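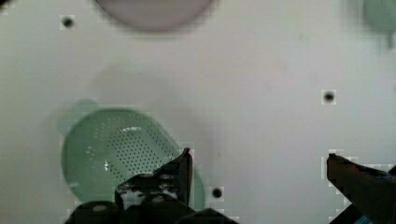
Ghazal Daneshvar asked us if a robot arm knows what a colander is, and if it doesn't, how come it can pick one up?

Good question, Ghazal, and slightly annoying, as we had planned to start with something easier. The short answer is no. The arm has never drained any pasta and has no opinions about it. It is a set of motors that go where they are told, and the telling is done by software, a long list of instructions running on a computer.

At Runelside the software is called Purner. It has four jobs: look, guess, plan and move. It does them again and again, very fast, and never asks for a biscuit.

Looking

A camera doesn't see a strawberry. It sees a grid of tiny coloured squares called pixels, and every pixel is stored as numbers. To a computer, a strawberry is a lot of numbers that lean towards red. Unfortunately, so is a red bottle.

One camera can sit near the gripper, where the view is close up and a bit nosy. Another can look down from above. The close view is good for small details and hopeless for finding out what's on the other side of the table. The high view gets the whole table in, until the arm leans across and blocks it. Purner needs both, in the same way that you need both eyes to thread a needle.

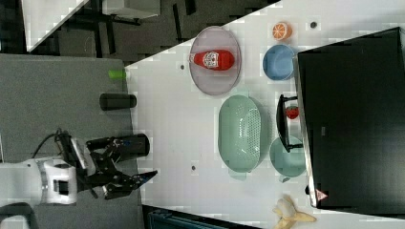
Guessing

Next comes the part that grown-ups call perception, which is a smart word for guessing with practice. Before Purner was allowed to move anything, it was shown 1195 pictures in which a person had drawn a line around each object and typed in its name. Bowl. Bowl. Banana. Bowl. (It was a long December.)

After all that, Purner can look at a new picture and give each thing a name and a score out of 100. The score says how sure it is. Suppose it says "colander, 81". That's a decent guess, so it carries on. If it says "colander, 26", it stops and looks again from another angle. We set the passing mark at 60. Many people are less careful than this about what they put in their sandwiches.
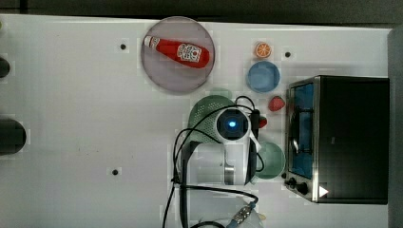

HOW IT WORKS: PLANNING

Now the software knows where things probably are, and it has to work out how to get there. You do this without thinking. You reach past the ketchup and you don't put your elbow in the bowl, or not often.

A robot's elbow has to be thought about on purpose. The planner, which is called Wako, draws an imaginary path through the air and then checks it, bit by bit. Would the wrist bump the oven? Would the cable snag? If anything would hit anything, Wako throws the path away and draws another one. It can bin a whole heap of bad ideas before you've finished sneezing, and it doesn't sulk about any of them.

It also has to choose where to grip. A bowl is best held by the rim. A banana is best held gently, unless you like paste.
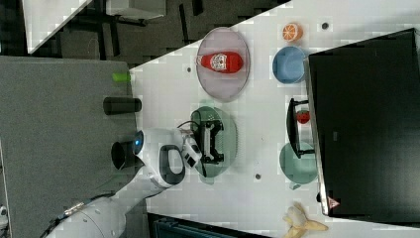
Moving

The last job belongs to the controller. This is a piece of software too, and it has nothing to do with the sort you play games with. It sends each motor a small order, such as "turn a tiny bit left", then checks whether the motor did it. Motors are like younger brothers — they mostly do what you ask, and then a little extra. So the controller measures the mistake and corrects it, over and over, all the way to the end of the move. Engineers call this a feedback loop.

Try it yourself

Put a cup on a table. Shut your eyes and let a friend steer your hand to it using only the words left, right, forward, back, up, down and stop. Your friend is the software and you are the arm. Use a plastic cup.

Next time: Prasuser, the program that writes down everything the arm gets wrong. It has a very large notebook.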